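Lilasska Table Notes
README for the lunch table folder, version 2

Hi, and thanks for opening this one first. Lilasska is my collection of notes and pictures on setting and clearing a small table: cloths, bowls, lids, what goes where and what gets put away after. It started as a list taped inside a cupboard door and it grew. This folder covers the lunch table only. The breakfast table lives in its own folder, called Mimton, and I'd read that one second because it borrows a lot of words from here.

What's in the folder

notes.txt is the long one, with my rules for naming things (more on that in a minute).
items.csv has one row per item: name, color, material, lid or no lid.
pictures holds the pictures, in subfolders by tablecloth.
old holds version 1. I keep it for my own comfort, please don't use it.

Picture files have a four-digit number that starts at 1000. If you find one with a lower number, it wandered in from the old folder, so let me know.

How I name things

I went back and forth on this for most of November. A bowl is a bowl if you could eat soup out of it. A dish is flatter. A lid gets its own row in items.csv even when it never leaves its bowl, and I know that annoys people (it annoyed me too, when I had to type them all in again), but it makes clearing-up notes so much easier to write. When a lid is on, I write "lidded" in the notes column and leave the contents column blank unless I'm sure.

Colors are the everyday kind. Pink is pink. If something sits between two colors I use both with a hyphen, so you'll see pink-magenta and lavender-purple all over the place. Please don't tidy those up into one word! I did that once and couldn't tell half my rows apart.

Tablecloths

Cloths are filed by background color first and by print second. Plain ones go under Ciltus, which was the name on a box I used to keep them in and has stuck ever since. Anything with flowers, hearts, fruit or a border goes under Magalhães, same story, different box. A printed cloth is harder to work with than a plain one — a small saucer on a big petal can vanish when you're looking quickly — so I like to have both kinds in the folder.

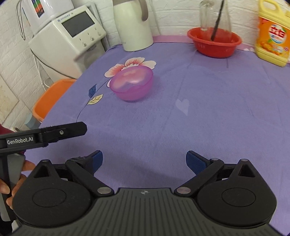
The lavender-purple cloth is in the Magalhães group, and its row says "large flower, pink and white" with the leaves listed after that. The heart gets a mention too, even though it's faint. The bowl on it is in items.csv as translucent plastic, pink-magenta, domed lid. I tag it "on print" as well, which is the tag to search if you only want things sitting over a pattern.

Known problems

There are 9 rows in items.csv with no material filled in. I'm working through them.
"Trim" and "edging" both turn up in the cloth notes and mean the same thing. I'm moving everything to "trim."
The saucer rows were sorted by size in version 1 and by color now, so old row numbers won't match.

Using it

Take what you like for your own lists, recipes, lesson sheets or whatever you've got going. If you change the names of things, add a line at the top of your copy saying so. Corrections are very welcome, up to 5 at a time please — I enter them by hand, usually after dinner.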